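Ticket 852
Subject: Second sensor glove set - quote, cable length, and which budget
Category: Purchasing / Teleoperation equipment
Status: Waiting for supplier
Priority: Normal

Opened by: Astirholm lab, demonstration recording

Hello,

We record hand demonstrations for the Clarel arm with one sensor glove. We would like to buy a second set before the end of October, and I need help with the quote from Thambiah, as the total does not match what we planned.

Planned for the set: 2130
Quoted by Thambiah: glove and electronics box only. Marker mount and longer cable are listed as options, without price.

My questions are these:

1. Is the marker mount included or not? We cannot use the glove without it. The tracking software looks for the square marker on top of the hand, and without the marker we get the finger data but no hand position.

2. Can the cable be ordered longer? With the present one the operator must stay close to the box, and when the arm is stretched out the cable goes down over the body and across the table.

3. Does the second set need its own Flikimum license, or can the two sets share one?

I attach a picture of the present setup, so that purchasing and the supplier speak of the same parts.

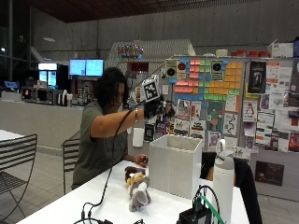 Attachment 1: present glove set in use, with marker on its mount; electronics box in front of the water bottle.

The task is a simple one with the open box and a plush toy. For this task the table size is good and we do not ask for new furniture.

Reply from purchasing desk, 9:20

Thank you for the picture. I forwarded it to Thambiah and asked them to price every part on a separate line. Please confirm two things from your side. Do you need a right glove again, or a left one? And is the money to come from the equipment line or from the consumables line? A spare cable can go to consumables, but the glove itself can not.

Reply from Astirholm lab, 11:05

We need a left glove. The present one is for the right hand, and in spring we want to record tasks with both hands. I should have written this in the first message, I am sorry.

Please put the glove, box and mount on the equipment line. The cables can go on consumables - we would take 2 of them, one to use and one to keep in the drawer.

Reply from purchasing desk, 15:40

Thambiah answered. Summary:

- Marker mount: not included in the quote. They will add it as a separate line.
- Marker plate: we may print it ourselves, but it must have a different pattern from the first one, otherwise the software will confuse the two hands.
- Cable: a longer version exists. Delivery is 20 working days.
- License: this question they passed to Flikimum. No answer yet.

I did not approve anything until the license is clear. If a second license is necessary, the total will go over your plan and you will need a new signature.

Reply from Astirholm lab, Friday

Understood. If the license does not fit, please remove the spare cable first and keep the mount. We prefer to wait with the whole order than to receive a glove which we can not track.

One more request for the new quote: please ask if the left glove comes in different sizes. Several operators will share it.

Status changed: Waiting for supplier (Flikimum license, glove sizes, revised quote)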